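Ticket 3916
Queue: Gresumside Animal Shelter, intake records
Opened by: front desk
Assigned to: Severin Gasser
Status: reopened

Reported: microchip lookup returns "no owner on file" for a stray hound mix, kennel 69. Desk says the Tramton reader is broken. I doubt it. Same reader picked up two cats before lunch with no trouble.

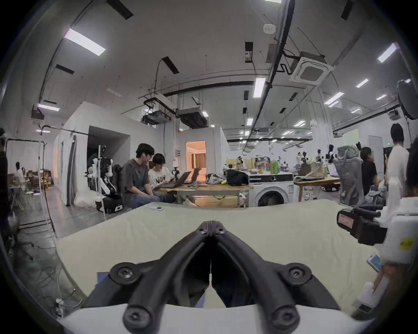
Scanned the dog myself, shoulders to hips, both sides. Got a full chip number on the first pass, so the reader works. The number just never makes it into Ulleo in one piece. The last four digits, 1954, are missing from the intake form.

Vendor support (Halilović) says to clear the browser cache. Did that. No change, which is what I expected. 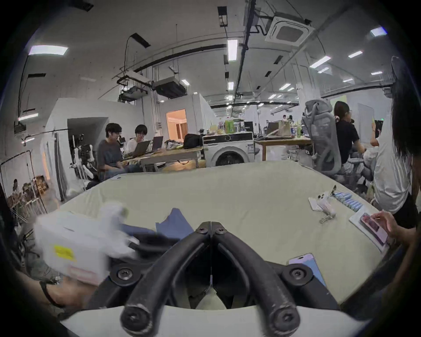

White box with yellow label, held in the left hand.

Typed the number in by hand and got a match: registered owner, phone number, address across the county. Desk called and left a message. So this dog was one click away from being listed as unclaimed, and I'd like to know how many others were. 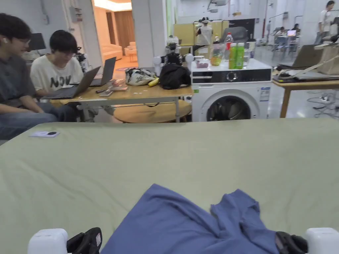
Halilović now says the field length was "always like that." It wasn't. I have a printout from November with the whole number on it. Sent them a copy and asked what changed in the last update. They answered with a link to the help page. 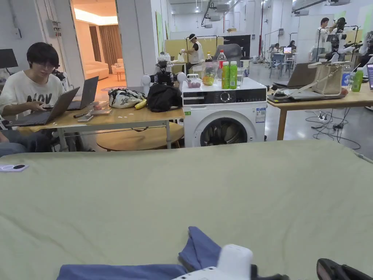 Laptop open, blue fabric on the green cloth.

Workaround until they fix it: type every chip number by hand, read it back to a second person, hold off on any "no owner" notice until both agree.

4:10 pm: ticket was closed by the vendor as "user error." Reopened it. Still waiting on the owner to call back.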